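玩具与游戏材料管理
第六讲 仿真食物与餐具:分类、收纳、桌面摆放

适用:材料管理方向,课堂讲授与实操合用
前置内容:第二讲(材料登记)、第四讲(清洁与消毒流程)
自备:登记表空白页、铅笔、软尺

一、本讲范围

仿真食物指外形模仿食物、供角色扮演使用的玩具,包括水果、蔬菜、面点、肉类、调味品容器和饮料容器。餐具指与之配合使用的盘、碗、杯、勺、叉以及锅具。真实餐具用于游戏时,登记上归入餐具类,清洁上按真实餐具的流程处理,两者不得混用一张清洁记录单。

本讲处理以下问题:一件物品归入哪一类;同类物品如何存放;桌面上如何摆放才便于取用、便于收回、便于核对。游戏的组织方式和教师的介入时机属于第九讲,本讲不涉及。

课文中的机构情形取自 Pustonport 游戏资料室和 Gikthorpe 托育中心。两处的材料种类接近,收纳方式不同,第五节作对照。

二、术语

件:可以单独拿起、单独登记的最小单位。可拆成两半的玩具水果,两半合计为一件,拆开存放时在备注栏写“分体”。

套:购入时同包装、同登记号的若干件。套内物品遗失后,登记号不变,缺件写入备注。

承载物:用来放置其他物品的物品。盘、碗、托盘、篮、浅箱均为承载物。

内容物:放在承载物里的物品。同一件物品在不同时刻可以是内容物,也可以直接放在桌面上,登记类别不因此改变。

直放:物品不经承载物,直接置于桌面。

落位:物品在收纳单元中有固定位置,并且当前处于该位置。

错位:物品在收纳单元内,位置与登记不符。

游离:物品不在收纳单元内,也不在当前使用的桌面上。游离物品须在当日登记,次日仍未找到的转入缺件表。

错位与游离常被初学者混记。区别在于物品是否还在收纳单元里。玩具橙子放进了蔬菜格,属于错位;玩具橙子在积木区的地垫下面,属于游离。

三、分类

1. 分类的三个依据

依据一为所模仿的对象,即“它是什么食物”。依据二为材质,即“它用什么做成”。依据三为形态,即“它能否滚动、能否拆开、能否平放”。

登记用依据一。清洁用依据二。收纳与桌面摆放主要用依据三。三张表的排列顺序因此不同,不要试图用一张表完成三项工作。Wenix 登记软件允许对同一件物品设置三个分类字段,纸质登记则用三种颜色的标签区分:登记用白色,清洁用黄色,收纳用绿色。

2. 按模仿对象分类

A 类 水果
A1 长形水果:香蕉、杨桃
A2 圆形水果:橙子、苹果、桃
A3 小型水果:草莓、樱桃、葡萄粒
A4 切面水果:西瓜片、柠檬片、剖半的橙子

B 类 蔬菜
B1 根茎
B2 叶菜
B3 果菜:番茄、茄子、黄瓜、辣椒
B4 菌菇

C 类 主食与面点
D 类 肉、蛋、水产
E 类 调味品与酱料容器
F 类 饮料与奶制品容器
G 类 甜点与零食

几点说明。

番茄归 B3。植物学上的归属在这里不适用,分类以角色扮演中的使用方式为准。番茄酱归 E 类,瓶身上画有番茄也不改变归类。

剥开一部分皮的玩具香蕉归 A1,备注栏写“带皮瓣”。皮瓣是否可拆须由登记人动手确认后填写,只看外形不得填写“可拆”。

无法确认所模仿对象的圆形物品,例如带斑点的红色小球,先写外形和颜色,类别栏写“待定”。不要凭印象写成草莓。待定物品由两名登记人分别判断,结论一致后转入正式类别;不一致的,保留待定,收纳时按形态处理。待定不影响使用,也不影响收纳。

3. 按材质分类

硬质塑料:表面光滑,可擦拭,可浸洗。空心件须检查接缝,接缝开裂的件不得浸洗。

软质塑料:可捏变形,表面易附着灰尘。浸洗后须倒置沥干,底部有气孔的件要挤出内部积水。

木质:不得浸洗。湿布擦拭后立即用干布擦干。漆面剥落的件退出使用。

毛绒与织物:按洗标处理。无洗标的件登记为“仅表面清洁”。毛绒件吸湿,不得与刚清洗的塑料件同格存放。

磁性或魔术贴连接件:连接部位单独检查。魔术贴一侧粘有毛絮时,用细齿梳清理。

材质栏只填写经手触摸确认过的内容。从照片或目录登记的物品,材质栏空缺,到货后补填。目录用语常与实物有出入,例如目录写“软胶”,实物为硬质塑料,此类差异以实物为准。

4. 按形态分类

形态一 可滚动:球形和近似球形。
形态二 可平放不滚动:盘状、片状、弯长形。
形态三 筒形与瓶形:立放稳定性取决于底部,卧放时可能沿轴线滚动。
形态四 不规则:带叶、带柄、带瓣。
形态五 分体:两部分以上,由魔术贴、磁铁或卡扣连接。

一件物品可以同时符合多个形态。登记时写主要形态,次要形态用斜线附后。带皮瓣的玩具香蕉写“二/四”。玩具橙子写“一”。切面朝上的半只橙子写“二”。毛绒瓶写“三”,并在备注栏写“毛绒”。毛绒瓶的底部柔软,立放时会倾斜,收纳中一律按卧放处理。

四、登记表的填写

每件一行。栏目顺序如下:登记号、名称、类别、材质、主要形态、颜色、可见文字、尺寸、所在单元、状态、备注。

登记号由类别字母、序号和套号组成。套号在后,用短横线分隔。单件购入的物品套号写零。

名称栏写通用名,不写昵称。“香蕉”可以,“小黄”不可以。

颜色栏写实际颜色,不写所模仿食物应有的颜色。玩具香蕉褪色后呈淡黄,应写淡黄。颜色有主次时,主色在前。带白边的蓝色碗写“蓝,边白”。

可见文字栏抄录物品表面印刷的文字,保留大小写和数字,不翻译,不补全。磨损而无法辨认的部分用方框代替。小到无法辨认的标签,写“小标签,字不清”。此栏在核对外形相近的物品时用处很大,同一货架上有三只红色瓶形玩具时,只有标签能区分它们。

尺寸栏填最长边,单位厘米。弯形物品量两端直线距离,不量弧长。毛绒件在不受压的状态下量。

状态栏只用四个字:良、损、缺、停。良为可用;损为有可见损伤但仍可用;缺为缺少部件;停为退出使用。损与停的界线由材料负责人判定,登记人只记录所见。

填写示范一
名称:香蕉
类别:A1
主要形态:二/四
颜色:淡黄
可见文字:无
状态:良
备注:带皮瓣;中段有深色小点

填写示范二
名称:酱料瓶
类别:E
材质:毛绒
主要形态:三
颜色:红
可见文字:按标签逐字抄录
状态:良
备注:卧放

填写示范三
名称:盘
类别:餐具
主要形态:二
颜色:浅灰
可见文字:无
状态:良
备注:承载物;薄边

常见填写错误:
把“可见文字”写成品牌介绍。
把整套写成一行。
颜色栏写“水果色”“鲜艳”。
备注栏写使用感受,例如“幼儿喜欢”。使用感受另记观察本。
尺寸栏写“中等”。

五、收纳单元

1. 单元的构成

一个收纳单元包括容器、标签和落位图。三者缺一不可。容器可以是浅箱、抽屉、篮或格架中的一格。标签贴于容器正面,写类别与容量。落位图贴于容器内侧或盖内,用轮廓线表示每件物品的位置。

浅箱内壁高度以 8 厘米为宜。更深的箱子会产生叠放,底层物品的使用频率随之下降,清点时也必须全部倒出。毛绒件可以用深箱,前提是单独存放。

2. 两种收纳方式的对照

Pustonport 资料室按类别收纳。水果一箱,蔬菜一箱,调味品与饮料合一箱,餐具另置格架。优点是登记表与实物顺序一致,清点快。缺点是每次摆一桌餐食需要打开多个箱子,收回时分拣工作量大。

Gikthorpe 中心按桌收纳。每只箱子对应一张桌子的用量,箱内同时有盘、碗、水果和酱料瓶。优点是取一箱即可布置一桌。缺点是同类物品分散在多只箱子里,某件损坏时调换不便,而且毛绒件与塑料件同箱,清洁后的干燥要求更严格。

两种方式都成立。选择时考察三个条件:取用者是成人还是幼儿;每次使用的桌数是否固定;收回工作由谁完成。取用者为幼儿、桌数固定的,宜按桌收纳。资料外借频繁的,宜按类别收纳。

混合方式也有采用,即餐具按桌、食物按类。实施混合方式时,落位图须注明两套规则的分界,否则错位率很快上升。

3. 单元容量

容量指单层平铺时能容纳的件数,不指能塞入的件数。确定容量的步骤:

(1)将拟存放的物品平铺于箱底,互不叠压。
(2)可滚动件置于角部或用隔条围住。
(3)瓶形件与箱的长边平行,卧放。
(4)不规则件的柄、叶、瓣不得受压。
(5)合盖,水平搬动一次,开盖检查移位情况。
(6)移位超过一个物品宽度的,减少件数或加隔条,重复前一步。
(7)以最终件数为容量,写入标签。

教学用的标准浅箱,水果类容量定为 14 件,餐具类容量定为 12 件。此数值仅用于本课实操评分,各机构应以自己的箱子测定。

4. 隔条与内衬

隔条用厚纸板或泡沫板条,高度低于箱壁。隔条的作用是限制滚动,不承担分类功能。用隔条表示类别会造成误解:物品增减后隔条移动,类别界线也跟着移动。

内衬用可拆洗的织物。白色内衬便于发现脏污和掉漆碎屑。绒面内衬会与魔术贴粘连,分体件的箱子不使用。

六、餐具与食物的配合

1. 承载关系

摆放前先确定承载关系,即哪些内容物放入哪个承载物。确定承载关系的依据有两个:内容物的形态,承载物的边高。

可滚动件放入碗。碗壁提供侧向限制,桌面轻微振动时物品不移出。可滚动件放在平盘上,只有盘边高度足以阻挡时才可接受。薄边平盘不满足这一条件。

瓶形件放在盘上时,取卧姿,长轴朝向盘的对角方向,两端尽量在盘缘以内。盘径小于瓶长的,瓶端会伸出盘缘,此时盘不再起承载作用,只起定位作用,登记时仍按承载物记。

弯长形件可以直放。玩具香蕉平放于桌面不滚动,不需要承载物。带皮瓣的,皮瓣向两侧展开后增加了与桌面的接触,稳定性更好。皮瓣折在身下时会翘起,应展平后再放。

小型件放入碗时,先放大件,后放小件。小件先放会被压在下面,取用时需翻动。

2. 承载物的选择

选择承载物时,碗的口径与内容物的合计宽度相比,留有一指以上的余量。余量不足时,内容物高出碗沿,上层件容易滑落。余量过大时,内容物在碗内滚动,发出声响,移动时碰撞掉漆。

承载物颜色与内容物颜色应有差别。蓝色碗内放橙色、红色的物品,边界清楚,便于核对。浅色盘上放红色瓶形件,边界同样清楚。白色盘放在白色桌面上,盘缘难以辨认,核对照片时容易漏记承载物;盘面带灰或带其他浅色时,这一问题减轻,但盘边过薄的仍须注意。

淡黄色物品直放于白色桌面,明度接近,远看轮廓偏弱。需要远距离核对的场合,可在其下垫深色餐垫。近距离使用时不必处理。

3. 角色扮演中的合理性

承载关系不要求符合真实餐桌的习惯。酱料瓶放在盘上,在真实餐桌中少见,在游戏材料中允许。布置者不得以“不合常理”为由在登记阶段改动他人已完成的摆放。如需调整,在记录完成之后进行,并另记一次。

七、桌面摆放

1. 桌面准备

清空桌面,用干布擦拭。检查桌面平整度:将一只玩具橙子置于桌面中央,静置,观察是否滚动。滚动的,调整桌脚垫。

确定参照边。参照边为布置者站立一侧的桌沿,所有“左”“右”“近”“远”均以此为准。记录中不得使用“前面”“后面”,两人对坐时这两个词含义相反。

2. 分区

桌面分为近区、中区、远区三带,各带再分左、中、右。共得九格,用两个字表示,例如“远左”“近中”。跨格的物品以中心点所在格为准。承载物与内容物的位置一并记为承载物的位置,内容物不另写格位,写“在碗内”“在盘上”。

九格只用于记录,不在桌面上画线。画线会使布置者倾向于每格放一件,形成棋盘式的排列,取用路线反而变长。

3. 间距

承载物之间留一掌宽。直放件与承载物之间留一掌宽。承载物距桌沿不少于 12 厘米。幼儿使用的桌子,近区只放直放件,不放碗,手臂经过时碗易被带翻。

间距不足的处理顺序:先移直放件,再移碗,最后移盘。盘的面积最大,移动盘会牵动其他物品。

4. 摆放顺序

(1)放置盘。
(2)放置碗。
(3)向碗内放入可滚动件。
(4)向盘上放置瓶形件或其他大件。
(5)放置直放件。
(6)核对间距。
(7)拍照记录。
(8)填写摆放记录单。

顺序中先承载物后内容物,不得颠倒。带着内容物移动碗,是落件的主要来源之一。

5. 朝向

有标签的物品,标签面朝上或朝向参照边。卧放的瓶形件标签朝上即可,文字方向随瓶身转动,不作要求。记录单上写瓶底端与瓶口端各自所指的格位方向,例如“底端朝远左,口端朝近右”。

弯长形件不规定凹侧朝向,但同一桌内两件以上时应一致。

切面件切面朝上。

八、摆放记录单与照片核对

1. 俯拍要求

镜头垂直向下,高度以拍全桌面为准。桌面较大、一次拍不全的,分段拍摄,相邻两张须有一件相同物品,以便拼接。光源在侧上方,避免布置者身影落在桌面上。

照片中只拍到一部分的物品,记录单写“部分可见”,只记颜色和可辨认的外形,不推定名称。例如仅见红色一角,写“红色小件,部分可见”,待查看实物后再补名称。

2. 从照片填写记录

由照片填写记录单时,填写人手中不持登记表。先独立填写,再与登记表比对。持登记表看照片,容易把应有的物品看成已有的物品。

填写顺序:先承载物,后内容物,再直放件,最后部分可见件。

每行写:格位、承载物、内容物、颜色、可见文字、朝向、存疑。

存疑栏使用统一写法。“像草莓”写成“红色小球,带浅色斑点,类别待定”。“可能是两半的橙子”写成“橙子,切分状态待查”。存疑项须在当日对照实物消除。

3. 差异的处理

照片记录与登记表不一致时,分为四种:

漏记:登记表有,照片记录无,实物在桌上。
多记:照片记录有,登记表无。多为未登记的新件或其他桌移来的件。
名异:同一实物两处名称不同。
位异:名称一致,格位不同。

漏记和位异由填写人更正。名异由两人会商。多记查明来源后,补登记或送回原单元。

Gittins 托盘格架使用者注意:该格架的托盘可以整体抽出置于桌面,此时托盘为一级承载物,盘与碗为二级承载物,记录单须用缩进区分两级。

九、收回

收回顺序与摆放顺序相反:直放件、盘上件、碗内件、碗、盘。

碗内件逐件取出,不得倾倒。倾倒会使可滚动件越过桌沿。

收回时同步检查。塑料件看裂纹和尖角,木质件看漆面,毛绒件看缝线和脱绒,标签看翘边。翘边的标签先压平,压不平的剪去翘起部分并在备注栏记录,不得整张撕除,可见文字栏的内容以标签为据。

送洗件与回箱件分放两处。送洗件在落位图上用夹子标出空位,回箱后取下夹子。空位无夹子的,按缺件处理。

单元合盖前,由非收回人核对一次件数。核对人只看落位图和实物,不看登记表。

收回阶段的典型失误:
碗叠放时内有小件未取出。
分体件只收回一半。
毛绒件压在餐具下面。
用过的餐垫与内衬混放。
夹子遗留箱内,下次误记为物品。

十、读照练习

材料:一张俯拍照片。按第八节的顺序独立填写记录单。参考要点列在前面,填完后自行核对。

承载物两件:带薄边的大圆盘,盘面浅灰略带淡紫;蓝色小碗,边白。
盘上:红色毛绒番茄酱瓶,斜卧。可见文字抄录“HEINZ”“TOMATO KETCHUP”“1869”;标签上有番茄图形。近瓶口端另有小圆标签,字不清。底端朝远左,口端朝近右。
碗内:玩具橙子,带白色瓣线;红色小球,带白色小斑点,类别待定。
直放:香蕉,淡黄,带皮瓣,皮瓣向左右展开。
部分可见:红色小件,位于远侧,盘与碗之间。

评分时着重检查三处:红色小球是否写成确定的水果名;部分可见件是否被推定名称;碗内件是否误写了独立格位。
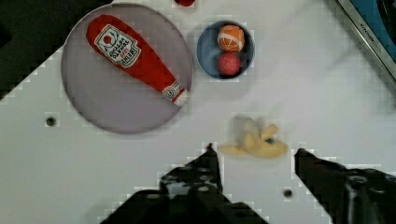
十一、作业

1. 将上面的记录单转抄为登记表格式,材质栏未经手触确认的一律留空。
2. 任选一只浅箱,按第五节的步骤测定容量,附落位图,比例自定。
3. 预习第七讲“拼插类材料的散件管理”,带软尺。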